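Prendine Tidy Arm — open afternoons and home demonstrations

Product code: 1090
Category: Floor-level tidying, single arm
Availability: Demonstration units only, orders open in July

The Tidy Arm is a single robot arm with a three-fingered gripper, built to pick soft and small items off a floor and put them on a shelf or in a box. It is meant for playrooms, nurseries, waiting areas and family homes. It works slowly and it is not a cleaner. It lifts things and moves them.

What you will see at a demonstration

Open afternoons are held at the Andstead showroom through July, from 2 pm. The arm is set up in a carpeted room with low open shelves, and visitors are welcome to bring their own things for it to try. Old soft toys, flannels and rolled socks are good choices. Please don't bring glass, anything with a battery in it or anything you would be upset to lose an ear from.

A session lasts 18 minutes. The operator runs a short set sequence first, then works through whatever visitors have put down. You can stand behind the yellow tape and watch, or sit at the desk and follow the wrist camera on the monitor. Most people do both. Children are welcome but must stay behind the tape with an adult while the arm is powered.

Expect some misses. Looped and fluffy fabrics are easy to get hold of but they bunch up, and the arm may need a second go to get a toy to sit properly on a shelf. Flat items such as jigsaw pieces and playing cards are beyond it at present, and we will say so if you ask it to try one.

Home and site demonstrations

We also bring the arm to you. A visit takes most of a morning, including setting up. We need:

— a clear patch of floor with a wall or heavy furniture on one side
— one ordinary mains socket within 3 metres
— somewhere to park a small van

Visits are free within the Andstead area. Further out there is a travel charge, agreed before we book. If you run a nursery or clinic, the Mener service desk can arrange a visit outside opening hours so the room is quiet.

Specification

Arm: floor-standing base
Gripper: three fingers, black, replaceable pads
Camera: wrist-mounted, colour
Reach: 1090 mm
Service interval: 3000 picks, then pads checked and replaced if worn
Noise: quiet enough to talk over
Supplied with: base, arm, gripper, control box, spare pads, printed guide

The longer finger pads are the part that wears first. They unscrew with the key in the box and the job takes a few minutes. Spare pads are sold in packs by Mener and will fit all Prendine grippers made to the current pattern. The older two-finger gripper uses a different pad, so check the label before ordering.

Picking up soft things

Fabric is the main reason customers come to us, so most of the demonstration is spent on it. The arm comes down over the item, closes, and waits a moment before lifting. Terry cloth and plush tend to spread out below the fingers once gripped, and the program allows for this by lifting higher than it would for a block or a ball. Patterned carpet has given us trouble in the past with small items. The current software copes better, though a busy pattern in poor light can still slow it down.

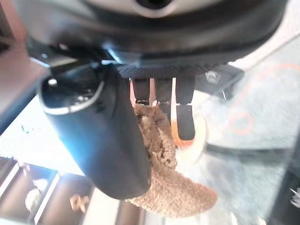
Bùi
Demonstrations and customer visits, Prendine

At close range, a fuzzy tan item held in the gripper takes up much of the wrist camera's view, with the shelves to one side and the patterned carpet on the other. Visitors at the desk often ask how the operator manages with so much of the picture filled by the gripper itself. Position is planned from further back, before the arm comes down, and the close view is used mainly to check the hold.

Booking

Open afternoons don't need booking for groups of up to three. Larger groups should ring the showroom first. For home and site visits, use the form at the foot of this page and tell us the type of flooring, the height of your lowest shelf and the sort of items you want moved. We reply by email with a choice of mornings. Parking at Andstead is behind the building, with step-free entry from that side.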